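Mirnell Building Users' Group
Minutes of the December meeting, upstairs room, 7:10 p.m.

Shivam Yadav took the minutes. Minutes of the last meeting were approved with one correction: the hallway paint came from Cesow, and Jaiswal had only quoted for it.

1. Wallpaper
The leaf wallpaper is up on all three walls around the white table. The bill was $475. The secretary asked what we got for that which a can of white paint would not have given us. The reply was that it "brightens the place." The secretary wished it noted that he remains unconvinced, teal palms or no teal palms. Two members like it very much. No further spending on walls before spring.

2. Network switch
The gray rack-mount switch is still lying on the table. Festotar has quoted $928 for a new one, fitted. 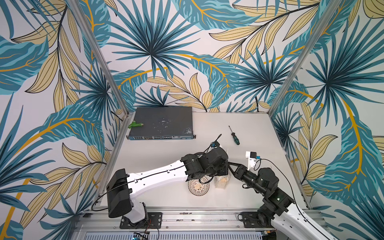

Several members felt the quote was high and asked whether the old switch had been tested at all. It had not. The top is scuffed, but scuffs on a lid tell us very little about the ports. The claim that it is "obviously finished" has now been made at two meetings by people who have not plugged it in. Agreed to test it first and leave the quote unanswered. If it fails, a second price is to be requested from Jaiswal.

3. Outside tap
The proposal is to replace the old brass tap by the back door with a green plastic one. Cost of labor, $68. Doubts were raised about plastic in a hard frost -- the supplier's leaflet says it will be fine, as leaflets do. Held over until someone can name a building where one has lasted a winter.

4. Things left on the table
Raised again. Tools are to go back in the drawer after use and food is to go to the kitchen. It was pointed out that the same rule was passed in the fall.

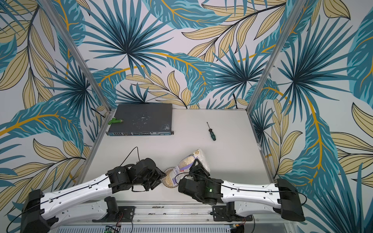

Item 4: the table, with the bag of rice, screwdriver and switch.

A member offered to draw up a sign. The secretary asked whether anyone had read the last sign. Sign approved anyway, 8 in favor, one against (S. Yadav).

5. Any other business
Key to the side door still missing. The heating timer comes on too early, or so we are told -- no readings were brought. Carried over to the next meeting.

Meeting closed at 8:25 p.m.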